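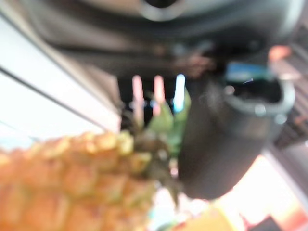 Alle paar Wochen lese ich denselben Tipp: Ananas reif? Einfach ein Blatt aus der Mitte der Krone ziehen. Geht es leicht raus, ist sie süß. Ich glaube das nicht mehr.

Im März drei Stück gekauft, bei allen ging das Blatt raus wie nichts. Eine war gut. Eine schmeckte nach Wasser, die dritte war unten schon gärig.

Die Farbe ist auch so eine Sache. Gelb heißt reif, sagen alle. Ich hatte schon grüne, die süßer waren als jede goldene aus dem Supermarkt.

Und nein, sie reift auf der Arbeitsplatte nicht nach. Sie wird weicher und gelber, süßer wird sie nicht. Wer sie zehn Tage liegen lässt, hat am Ende eine alte Ananas.

Gerade wieder gelesen: auf den Kopf stellen, dann "wandert der Zucker nach oben". 241 Likes. Wie soll der denn wandern? Hat das mal jemand mit zwei Früchten aus derselben Kiste verglichen?

Was bei mir halbwegs klappt: unten am Boden riechen. Riecht es nach nichts, bleibt sie im Laden. Riecht es nach Essig, erst recht. Bei gekühlter Ware bringt das allerdings auch wenig.

King-fai Chow schwört auf den Ananasschneider von Skevell. Mag sein. Ein langes Messer habe ich schon - und der Strunk geht damit auch raus.

Sonntag wird die nächste aufgeschnitten. Erwartungen: mittel.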